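The Big Clear-Out, in Pictures
Yorath House residents' page, October 2024

I have been promised a tidy common room before. We got one in January, and it lasted five days. So when Zoia Stetsiuk announced that the flat surfaces would be cleared for good and the rubbish would go in a proper bin, I said I would put up the gallery and keep my opinion until the end. I have not managed that.

The theory, as Zoia explains it, is that people drop things on tables when there is no bin within reach. I am not convinced. In my experience people drop things on tables because tables are there.
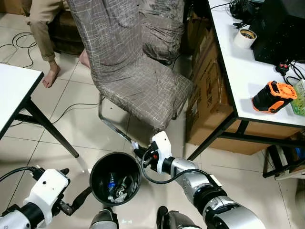 Berwyn Morris is all for separating plastic from paper, and I have heard him on the subject at length. He wants two bins with labels. We had labels once. They peeled off, and the labels then needed throwing away.

Then there is packaging, which I think is the real trouble. Everything that arrives comes in a box, and the box contains another box. Elis Harries says we should flatten cardboard the day it comes in. Elis also has a Truleck carton under his bed from the last time he moved, kept in case he has to send something back.
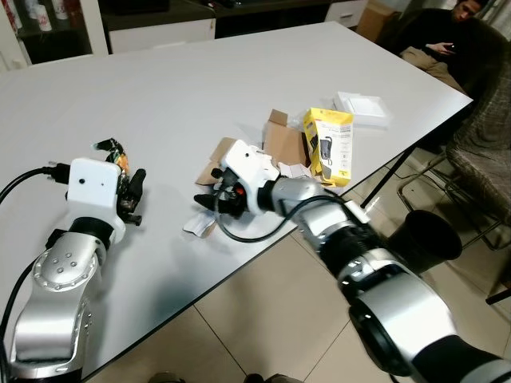 The white table, with torn cardboard, a yellow product box and a crumpled snack wrapper still to deal with.

Hammad Lodhi has asked for the table to be kept clear at all times. I wish him luck with it. My own bet, placed with Aidan Ó Flaithearta for a packet of biscuits, is that the boxes will be back before the month is out.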